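Cunthorpe entrega su medalla cívica a Oleksandra Vakulenko

El ayuntamiento de Cunthorpe concedió el 7 de abril de 2019 su medalla cívica, la distinción más alta del municipio, a la traductora Oleksandra Vakulenko, por su trabajo con las familias recién llegadas a la localidad.

La propuesta salió adelante en el pleno de febrero con 24 votos a favor y tres abstenciones. El reglamento exige, además, el aval escrito de los vecinos, y la candidatura reunió más de 1.000 firmas. 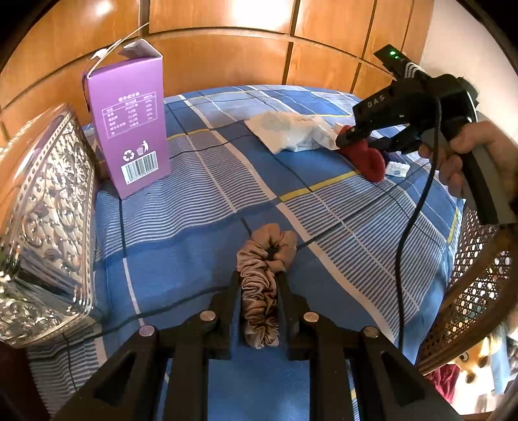 Caja plateada con relieves florales, junto a la cama.

Vakulenko lleva 33 años en Cunthorpe. Ha traducido expedientes escolares y médicos y dirige el servicio de intérpretes del barrio de Mosoti. En un discurso breve dio las gracias a sus compañeros y pidió que el servicio abra también por las tardes.

La medalla se la impuso el alcalde, Rostyslav Ivanyshyn, que recordó que el galardón no lleva dotación económica. «Es un reconocimiento del pueblo entero y así consta en el acta», dijo.

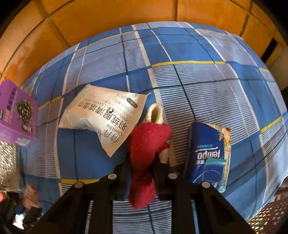 Un calcetín rojo con el puño de color crema, sobre la sábana de cuadros.

El acto se celebró en el teatro Nernano, con la actuación de la banda municipal. El plazo para presentar candidaturas a la próxima edición se anunciará en el tablón del ayuntamiento.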